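Bench diary, hand-held gripper kit on trial from Skemano
December 2020

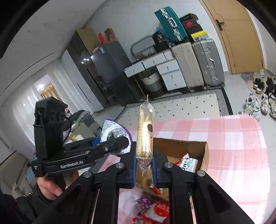 Wrapped wafer roll held upright between the blue pads.

Second session with the pair. Cleared the end of the table, put the checkered cloth back on so the background matches October, and set out the snack packets with the open carton behind them. Task as before: pick one item, carry it to the carton, release, return to start. 20 runs per item, right hand first, left hand held up out of the way.

The wafer roll is the awkward one. Clear wrapper, twisted ends, stiff in the middle. Gripped at the ends, the film slides and the roll turns. Gripped across the body it stays put, and the pads give enough that I have not cracked one yet. 5 slips today, all of them end grips. The flat packets are easier to hold and harder to start, as the fingers need an edge to get under. Pushing the packet against the carton wall works but adds a second or two, so I logged those runs separately.

Handle comfort: acceptable for the first hour. After that the wrist complains, mostly on the left. Skemano's sheet says to rest every 5 runs. I had skipped that line and will follow it tomorrow.

Cable on the left unit needs a clip. It loops out from the side of the mount and I caught it with my sleeve twice. Wrote to Gokside, who handle the trial units here, and asked whether the clip is in the full kit or sold separately. No reply by evening.

Compared prices again. The Brekovlow rental covers 2 grippers and the mounts, with pads extra. Sisay includes pads but wants a longer term. Leaning toward the rental if the pads last, and so far they show no wear I can measure.

To do: weigh the packets, redo the end grips at slower closing speed, charge everything overnight, buy more wafer rolls.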